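4.2 Recording demonstrations with the Travby cell

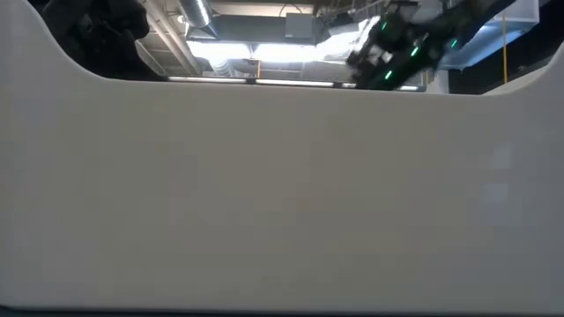
Each demonstration is one complete pick and place, stored as a single episode. A task set needs 200 accepted episodes before it can be sent for training. Finish section 4.1 (arm homing and camera check) first.

1. Log in at the operator station and open the task set. Confirm that the task name matches the work order.
2. Set the gripper speed to 10 percent for the first run. Raise it only after a clean episode.
3. Place the part at a new start position. Do not repeat a position within the same batch.
4. Press Record and wait 2 seconds before moving the arm.
5. Guide the arm through the task at a steady pace. Pauses are kept in the data.
6. Return to the home pose and press Stop.
7. Mark the episode Accept, Reject or Review.

Note: A dropped part is a Reject unless the task set includes recovery. Do not delete rejected episodes.

Caution: Keep hands outside the marked zone while the arm is powered. Use the stop button before reaching in to free a part.

If the status line shows code 57, camera and arm clocks have drifted apart. Discard the open episode and repeat the camera check.

Send episodes marked Review to Lowri Gough at the end of the shift.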